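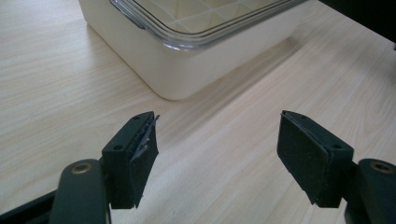

Does a clear lid shorten the time a person needs to find a small item in a divided container? It shortens the time when the item is larger than about half a compartment, and makes little difference when it is smaller.

**Figure 4.** White container with rounded corners and a transparent lid, on a light wooden tabletop. A grid of square compartments shows through the lid.

### 4.2 Lid type and retrieval time

The Setstead households kept sewing notions, hardware and stationery in lidded containers with internal dividers. Containers of this general type (Figure 4) were compared with the same containers fitted with opaque lids. The dividers, the contents and the location in the room were held constant within each household. Only the lid was changed, and each lid stayed in place for 30 days before the second was substituted. The order was alternated between households.

Retrieval time was measured from the moment the item was named to the moment it was placed on the table. Of 200 planned trials, 132 were retained. Trials were dropped when the participant had handled the same compartment earlier in the session, when the container had been moved to another surface, or when the item named was missing from the container. The last condition accounted for most of the losses in the stationery group, where paper clips and erasers were often used up between visits.

With clear lids, participants tended to look before opening. They rotated the container toward themselves, identified a compartment, and then removed the lid. With opaque lids the lid came off first and the search followed. The two sequences took similar time for pins, snaps and small washers. For thread spools, hinges and tape, the clear lid was faster, and participants opened fewer wrong containers when several were stacked.

Glare reduced the benefit. A raised rim on a clear lid produces bright lines along its edges under a ceiling light, and the outer row of compartments was harder to read than the inner rows. Two participants at the Sullov site moved their containers away from the window for this reason. We did not control for lighting, and the Sullov and Onero results are therefore reported separately in Table 3.

Return accuracy followed a different pattern. Items were put back in the correct compartment at nearly the same rate under both lids. Compartment labels of the Kobori type, fixed to the inner face of the divider, had a larger effect on return than the lid did. In 7 households the labels had been removed or covered before the second period, and these were excluded from the return analysis but kept in the retrieval analysis.

The coding of wrong-container openings was carried out by Algirdas Ozoliņš from written session notes. An opening was scored as wrong if the lid was fully removed and no item was taken. Lids lifted at one corner and pressed down again were not scored. This rule probably understates errors for opaque lids, where partial lifting was common.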